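Setting Up the Penry Board

1. Unfold the board on a flat table with the Arnari side facing up.

2. Shuffle the Trerix cards and deal 9 to each investigator. Return the rest to the box.

3. Place two lantern markers on the Stikwood gate. The Keeper holds the others.

Note: With only 2 players, leave out the flood cards.

4. Set the dread track to 60. It drops at the end of each round, after all searches are done.
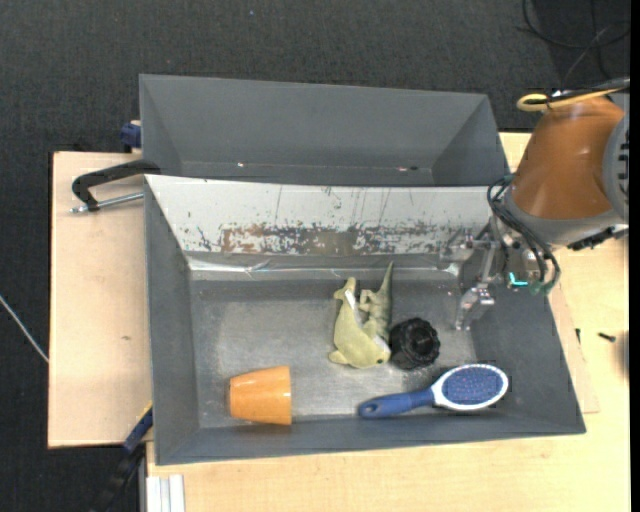
5. The Keeper reads the opening card aloud and takes the first turn.

Caution: Small parts. Keep the markers away from children under three.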